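Mestwood Open Day Recordings

README for the shared folder. Last edited by Fiorella Monti.

What is in the folder

Recordings from the open day held at the Mestwood workshop in December. Two robot arms were run by hand from a control desk while visitors watched, and some of the visitors took a turn at the desk themselves. We kept every run that was started, including the ones that went wrong.

There are 148 runs. 70 were driven by staff and the rest by visitors. Each run has its own folder with the camera video, the joint positions of both arms, the gripper opening and a short text note typed in by whoever was sitting next to the driver.

The demonstration

The day was split into a morning and an afternoon session with the same table and the same two arms. Rosalba Zuccaro ran the desk in the morning and I ran it in the afternoon. Visitors stood behind a rope at the long side of the table and could see the camera view on a screen on the wall. Anyone who wanted to drive got 3 practice moves with nothing on the table and then one recorded run.

The job was a kitchen one: pick up a cup, move it to where the driver was told to put it, and leave the other things alone. We chose it so that people could tell at a glance what the robot was meant to be doing. Drivers were free to use either arm, or both. Most of them used one arm for nearly everything and left the other waiting over the table.

The objects were changed between runs. The cup, the cutting board, the lemon slices, the toy knife and the mug tree could be put down anywhere within reach, and the mug tree could be standing or lying on its side. The note file gives the starting layout in a few words.

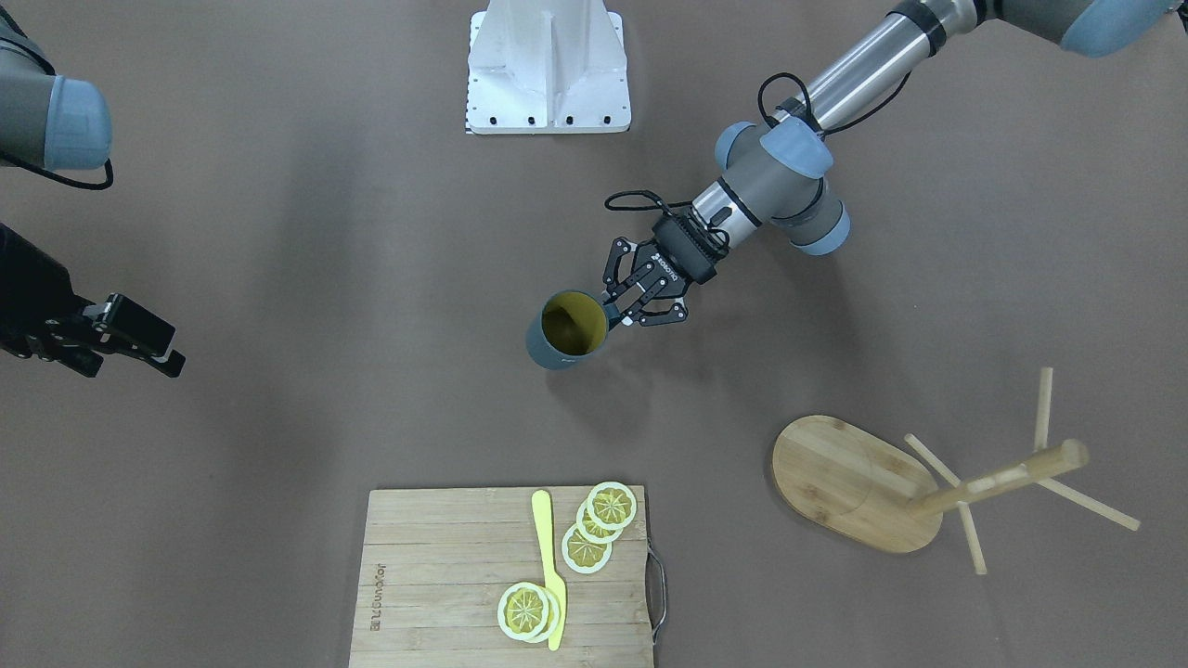 Cup held by the rim in the left arm's gripper, right gripper open, mug tree on its side.

Left and right are the robot's own left and right throughout the notes and the file names. In the fixed camera view they are swapped, so the left arm comes in from the right of the picture. Several visitors mixed this up on their first try and a few of the typed notes have it wrong too. We have corrected the ones we found.

Files in each run

video.mp4: the fixed camera, no sound
joints.csv: joint positions for both arms
gripper.csv: opening of each gripper, 0 is closed and 1 is open
note.txt: starting layout, the instruction given, and any remarks
result.txt: one word, either done, part or failed

"Part" means the cup was lifted but did not end up where it was meant to go. Rosalba and I went through the results separately and disagreed on 5 of them. Those are marked "part" for now, with both opinions in the note.

Known problems

The clock on the desk computer was behind the clock on the camera computer in the morning session. Use the offset in sync.txt before lining up the video with the joint files. The afternoon session does not need it.

Some of the visitor runs have long pauses at the start while the controls were being explained. We have not trimmed them.

The wall screen showed the video with a short delay. Drivers who watched the screen instead of the table tend to overshoot, and the notes say so where we noticed it.

Using the recordings

The folder is open to the Kisen and Drallesside groups for teaching and for testing their own playback tools. Please ask before passing it on to anyone else. Names of visitors were not recorded and should not be added to the notes.

Corrections to the notes or results can be sent to Rosalba Zuccaro. Please give the run number and leave the original files as they are.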